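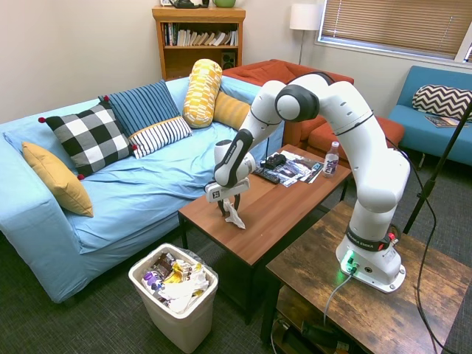

How to Buy Foreign Currency Before a Trip Without Getting Fleeced

I used to change my money at the airport, half asleep, with a suitcase wedged between my knees. Then one November I sat down with the receipt and a calculator and saw what I'd been paying for the privilege! So now I do it this way.

Step 1. Look up the mid-market rate

It's the rate banks use with each other, and any decent currency site will show it. You won't get it yourself, but write it down anyway — you'll be comparing everything to it.

Step 2. Get 3 quotes

I try my bank, a downtown exchange counter (mine is Drirker, next to the shoe repair place) and one online seller, usually Jindalar. Ask each of them the same thing: "If I hand you $900, how much do I walk away with, after everything?" Don't bother asking about commission. A "no commission" sign usually means they've tucked their cut into the rate.

Step 3. Do the math

Divide what they're offering by what the mid-market rate would give you. If you come up more than 4 percent short, keep looking.

Step 4. Order ahead

Online sellers often hold your rate for 24 hours while you pay, but check the small print (Nadau only locks it once the transfer lands, which caught me out). Pay by debit card or bank transfer, as credit cards may treat it as a cash advance.

Step 5. Ask for small bills

Taxi drivers and bakeries will love you for it. Count it all at the counter, and keep the receipt in case they buy leftovers back.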